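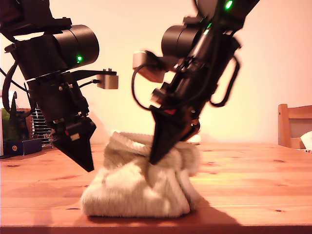
Adom Dramani wrote:

> I wash mine at 105 with everything else, dry it on low, and it
> comes out fine. People baby this stuff. Mine is the cream fleece
> from Zornulik, the long shaggy kind, and I've had it since July.
> Only thing I would add is fabric softener, a full cap, to keep
> the pile from matting. Fold it in thirds and it stacks.

Adom, I'll believe the part about low heat. The rest I have my doubts about.

Softener first. It coats the fibers. For a wash or two the pile feels slick and everybody is pleased, and then it starts to clump at the tips and pick up every bit of lint in the drawer. I used it for a whole winter on a Lirkley throw and ended up cutting the throw into dust rags. Maybe your Zornulik is made of something better, but the label on mine says polyester like all the others, and I don't see why theirs would behave any different.

Second, "fold it in thirds and it stacks." Does it? A thin fleece will. The shaggy kind has no crease in it. You press it down, it springs back, and the loose end slides off the pile and hangs there. I have tried the thirds fold, the roll, and that file-fold thing from the Dmytriv leaflet that came with my drawer inserts. The leaflet shows everything standing up like index cards. Mine lay down.

What I do now, for what it's worth:

Shake it out hard, outdoors if you can.
Lay it flat on a bare table, pile side down.
Bring the two long sides to the middle and smooth them with your forearm. Fingers just dig holes in the pile.
Fold once, end to end, and stop there. A third fold makes a ball.

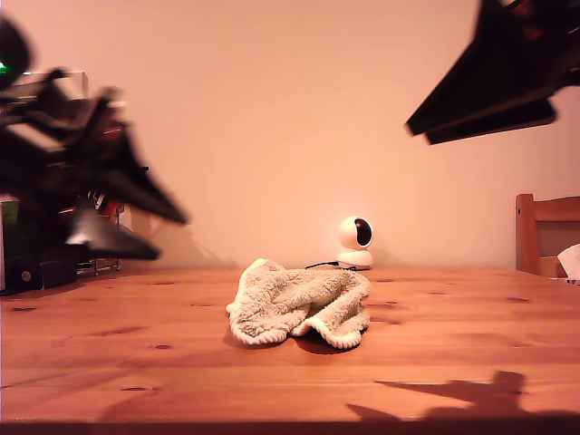

Do you have to brush it before folding? Only where it has matted, and only when it's dry. A soft pet brush works, with short strokes, holding the backing flat with your other hand.

I know somebody will bring up the Wulside folding board. I paid 41 dollars for one and it's fine for T-shirts. Put shaggy fleece on it and the panels flip over and the cloth stays put, or half of it does, which is worse. If anyone has gotten a neat square out of theirs I'd like to hear how thick the pile was, because I suspect we are not all talking about the same cloth.

Adom, two questions back. How many washes has yours been through with the softener? And are you measuring the stack the day you fold it, or a week later? Mine always looks all right the first day.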